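June, morning, bench by the window

Picking up from yesterday's mess. The second batch of the walnut husk ink has been sitting under its cloth overnight and I could not wait any longer, so I had the lid off before my coat was on the hook. It smells like a wet hedge. Colour on the stick is a lovely deep brown with a hint of red in it, much warmer than batch one, which dried to something like weak tea.

For Homa, who asked what changed: same husks (the sack from Tretarlow, picked last autumn and dried in the loft), same rainwater, but a longer simmer and a steel pan for one half, the old iron pot for the other. The iron half is nearly black. I knew iron was supposed to sadden the colour but I had never put the two next to each other on the same sheet and it is quite a thing to see. I made Bahman come over and look. He looked, nodded, and went back to his hinge.

Simmered 5 hours in the end, topping up twice. Strained through muslin, then through a coffee filter, which clogged at once and had to be changed again and again. Next time: let it settle overnight first and pour off the top. I wrote exactly that after the oak gall ink and then ignored it.

Gum arabic went in while the liquor was warm. I used less than the recipe in the Kiani booklet asks for. That booklet likes a glossy, thick ink, good for a broad reed pen, and I want something that runs through a steel nib without sulking. Will add more if it feathers.

Papers tried so far:

Anedell laid, cream. Very good. Crisp hairlines, a bit of spread on the heavy downstrokes but no whiskers. The iron ink looks splendid on it, almost velvety.

Costov cartridge, the cheap pad. Feathers badly with the steel-pan ink, a little less with the iron. Fine for washes though – the brown breaks into a pale edge and a darker middle all by itself, and I spent far too long just making puddles and tilting the board.

Offcuts of my own cotton sheet, the batch sized with gelatine. Best of the lot, and I'm very pleased! The nib skates across it. The unsized ones drink the ink like blotting paper, no surprise.

Brown wrapping paper, for fun. Not bad at all. The iron ink shows up well and I might do the labels on it.

Afternoon

Stopped for something to eat and came back with a clearer head.
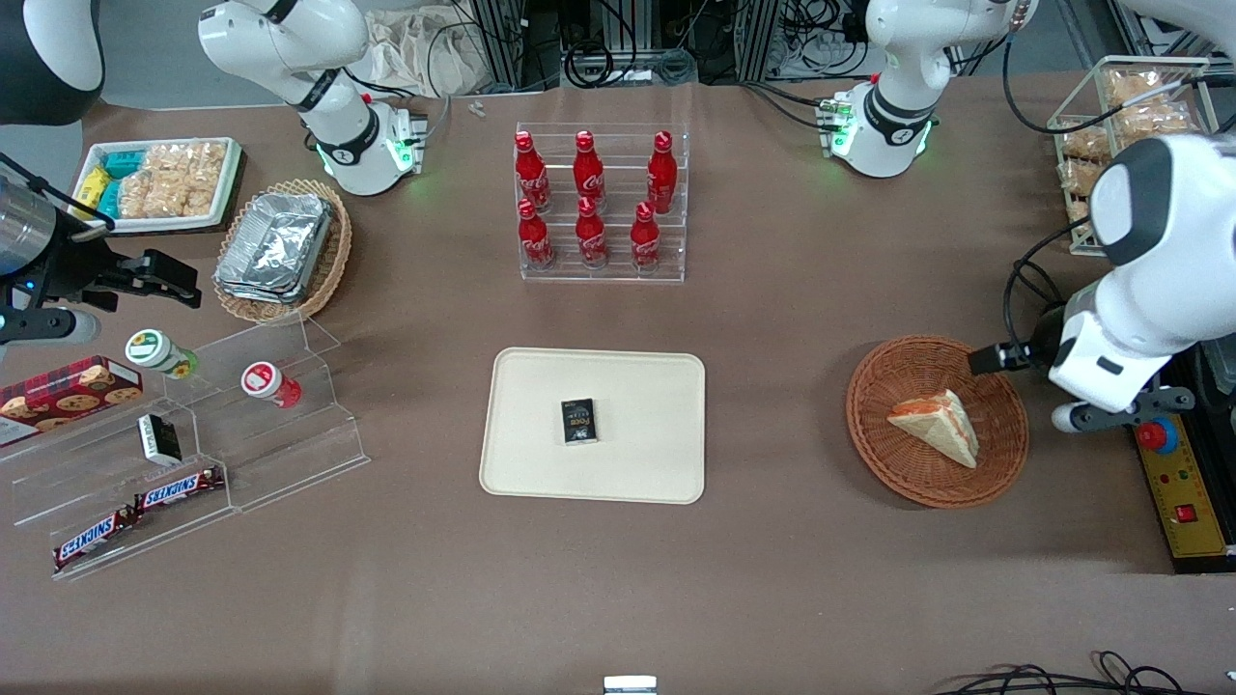

Snacks and drinks on the brown table, June.

Back at it. Did the nib test properly this time, same few words with each pen so they can be compared. The pointed nib is happiest with the steel-pan brown. The iron ink is thicker than I thought and blobs at the start of a stroke until the nib has warmed to it (or until I have, hard to say). A few drops of rainwater in the small jar sorted that out and did not seem to weaken the colour. The reed pen doesn't care what you give it. I cut a fresh one from the bundle in the umbrella stand, left-oblique, and it wrote beautifully from the first dip. If Homa wants one for her headings she should take it before I wear it down.

Clove: put 3 drops in each bottle against mould. Batch one had none and grew a white skin in no time, so I'm not leaving it out again. The smell is an improvement too. Bottles are labelled W2 steel and W2 iron, on the shelf above the sink, NOT in the cupboard with the varnish.

Fading test set up. 19 strips, half of each covered with black card, taped inside the window on the sunny side. Batch one, both halves of batch two, the oak gall from before, and some shop sepia to keep us humble. Please don't move them, even to clean the glass. I'll lift the card at the end of the month and see. I've heard walnut can keep its colour for up to 2 years in a window but I'd like to find out for myself.

Bahman wondered whether the iron ink will bite into the paper over time, as gall ink can. Fair question. I don't know how much iron came out of that pot, it is very rusty inside and I was not measuring anything. I've put a heavily inked scrap between two clean sheets under the big dictionary and will check the clean sheets for browning. He also asked if it would stain wood. We rubbed some into a scrap of sycamore and it came up a handsome grey-brown with the grain standing out, so now he wants a bottle for his boxes. There is enough husk left for one more boil and I suppose he has earned it, having carried the sack up the stairs.

Late

Steel-pan brown has darkened a touch on the Anedell since this morning. Iron looks the same. Hands are the colour of a conker and soap does nothing. Gloves for the next one, and an old tea towel, as the good one is past saving.

To do: more muslin. Scrub the steel pan. Ask at Tretarlow if they'll keep us the green husks this year, I'd love to try them fresh. Write the recipe out on a clean card for the tin, with the simmer time on it.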